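Questions people keep asking about the two-armed robot
Last updated 31/05/2019

I get the same emails over and over (which I love, please keep writing!), so I finally put the answers on one page. If yours isn't on it, use the contact form and give me a few days. I have a day job.

Who's building this thing?

Me, Nisreen Rizk, mostly on evenings, in the shared workshop in Girlow. Wiebke Schwerdtfeger does the wiring and nearly all of the electronics, and she's the one to thank for the fact that the cables have labels now. I do the software and the mounting hardware, plus the complaining.

Does it have a name?

Thibodeau. It was the name on an old mailbox we kept screws in, and it stuck.

What is it supposed to do?

Tidy a desk. That's the whole goal. I want to dump my junk on a table, walk off for a coffee and come back to find it sorted into bins. We're a long way from that! Right now we work on picking up one thing at a time, with me hovering near the stop button.

Why did you start with hands that have fingers? Wouldn't a simple gripper be easier?

Oh, so much easier. I built a two-jaw gripper first and it was great with boxes and hopeless with anything floppy or oddly shaped. Fingers are more work in every way, but they can wrap around things, and I wanted to learn how to control them. If you only need to move blocks from A to B, please don't copy me.

What do you practice on?

Ordinary desk stuff. A stapler, a water bottle lying on its side, a folding phone stand, a tub of paper clips, a book. I try to mix things that roll with things that don't, and I like having a few clear plastic items out because they give the vision code such a hard time.

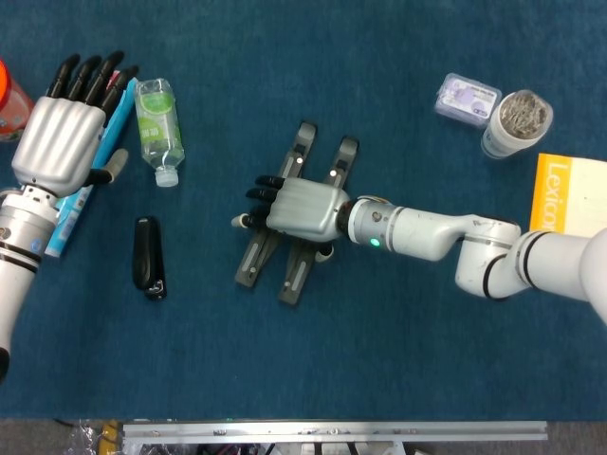 The phone stand is my favorite test piece. It has long flat legs that stick out in different directions, so there are lots of places to grab it and most of them are bad. Take it by the end of one leg and the rest wants to swing around. Take it near the middle and you have a fair chance, as long as the fingers close before the palm bumps it out of place. I've tweaked that one grasp more than any other, and I'm still not happy with the thumb.

Why carpet on the table?

It's a bit forgiving. Fingertips can press down slightly too far without everything stalling, and round things don't take off as fast. It's also quieter, and the woodworkers at the next bench have asked me to pass along their approval. Get a short pile if you try it. Anything fluffy will catch the fingertips.

Do both arms work at the same time?

They can, but I usually give one arm the job and park the other. Getting them to share a table without bumping elbows was my February project, and it ate all of February. The planner now keeps a 5 cm gap between them, and I slow everything down when they're both moving.

How much did it cost?

I'm not putting a total up here, partly because a good chunk was secondhand and you won't find the same deals. I will say the frame and fasteners came to $2,311 before I stopped keeping receipts, and that was with me being careful. Budget more than you think for cables.

How long does one pick take?

With my current settings, 30 to 40 seconds from looking to lifting. Yes, I know. A toddler would beat it. I could speed it up, but I'd rather watch slow mistakes.

Can I get the code?

Soon-ish! The grasping part is called Gukorton (long story, involves a typo) and I'm cleaning it up before I let strangers see it. The mount drawings are ready and I'll email them to anyone who asks.

Is it safe to have around other people?

We rope off the bench when it's powered and someone always stays next to the stop button. No running it alone, no reaching in while the motors are live. Wiebke made those rules and I've been told off under both of them.

Can I come and see it?

Sure, if you can get to Girlow. We're also hoping to bring it to the maker fair in Bradau, if we can work out how to fit the table in Wiebke's van. Write first so one of us is there, and bring something small and annoying for it to pick up.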